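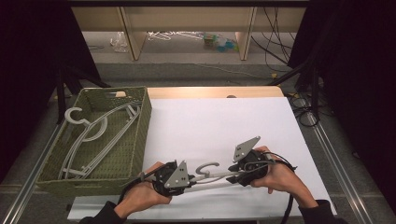 # jerora

Plain-text household inventory format, with a vocabulary file and a command-line checker. Format version 2. Files written for version 1 still parse, but `room` is now required and `value` must carry a currency code.

The format was written for contents lists: moving, storage, insurance schedules, clearing a house. It stores one record per line and is meant to be edited by hand. It has no database and no sync.

## Contents

- `vocab/terms.tsv`: 459 item terms with their parent category
- `sample/cledham.inv`: 248 records from a furnished two-bedroom apartment, Cledham Street
- `jerora.py`: checker and converter, standard library only
- `docs/migrating.md`: changes between format versions

## Install

Python 3.9 or later. Copy `jerora.py` somewhere on your path, or run it in place:

```
python jerora.py check sample/cledham.inv
python jerora.py totals sample/cledham.inv --by room
python jerora.py export sample/cledham.inv --to csv
```

`check` exits with status 0 if the file is clean and 1 if any line fails. Warnings go to stderr and don't affect the exit status unless `--strict` is set.

## Record format

Each line has 6 fields separated by a vertical bar. Leading and trailing spaces are dropped. Lines starting with `#` are comments.

| Field | Required | Notes |
|---|---|---|
| `room` | yes | free text, matched without regard to case |
| `term` | yes | must appear in `terms.tsv` |
| `qty` | yes | whole number, 1 or more |
| `color` | no | plain color word, modifiers allowed |
| `value` | no | replacement value per unit, e.g. `12.50 USD` |
| `note` | no | free text, may not contain a vertical bar |

Empty optional fields still need their separators. A short line is an error, because a missing separator usually means a value has ended up in the wrong column.

`value` is per unit. `totals` multiplies it by `qty`. It will not add amounts in different currencies and prints one subtotal for each.

## Grouping 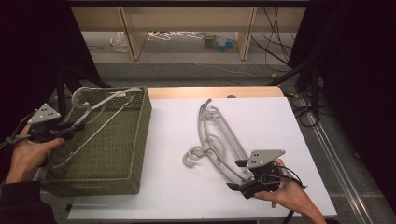

Records are grouped by term and color within a room, and arrangement is ignored. Items that are stacked, nested or piled together get one line if every field other than `qty` matches. Contents are never folded into a container, and a container is never dropped because it happens to be empty. The three gray plastic hangers lying in a tangle on the white board are therefore a single record with `qty` 3, and the olive-green basket to the left of them is a second record with `qty` 1:

```
bedroom 2 | clothes hanger | 3 | gray | | plastic
bedroom 2 | basket | 1 | olive green | | woven
```

If two items share a term and a color but differ in value, keep them on separate lines. The checker warns about duplicate keys only when `value` and `note` are also the same.

Sets sold as a set (cutlery, bed linen, nested bowls) may be entered as one unit with the piece count in `note`. Choose one method per file. The sample file uses single pieces for kitchen items and sets for linen, which is inconsistent and will be fixed.

## Terms

Terms are singular, lower case, and as general as they can be while still being useful to a mover or an adjuster. Material and shape belong in `note`. There is no `plastic hanger` or `wire hanger`, only `clothes hanger`, with parent `closet`.

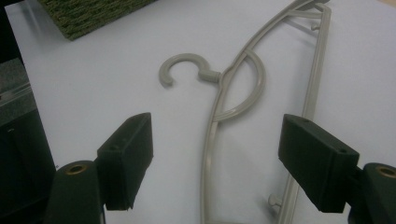 *`clothes hanger`, light gray, plastic.*

Parents are one level deep. Version 1 allowed nested parents and nearly every file that used them had at least one loop. The converter flattens nested parents to the top one and prints each change.

Adding a term:

1. Search `terms.tsv` for the word and its common synonyms.
2. Add a line in alphabetical order: term, tab, parent.
3. Put synonyms in the third column, separated by commas.
4. Run `python jerora.py check-vocab`.

Regional words go in the synonym column. The checker accepts a synonym in an inventory file and rewrites it to the main term on export.

## Sample file

`cledham.inv` was entered by Kyu-ri Yeon in November, working room by room, and then checked by Silviu Marinescu against the rental schedule. Values are replacement values at the time of entry and have not been updated. Serial numbers were removed from `note`. Books are entered by shelf length, with the term `books, shelf foot`.

## Known problems

- Fractional quantities are rejected, so fabric and carpet have to be entered as whole pieces.
- `export --to csv` writes UTF-8 without a byte order mark. Some spreadsheet programs misread accented characters in `note`.
- Room names that differ only in punctuation (`bed 2`, `bed-2`) are treated as different rooms.
- `totals --by term` is slow on very large files. It reads the vocabulary again for each room.
- The Zasteck import reads only the older layout with the header on the second row.

## License

Code is MIT. The vocabulary and the sample file are CC BY 4.0. Credit as "Jerora vocabulary, Cârstea and contributors."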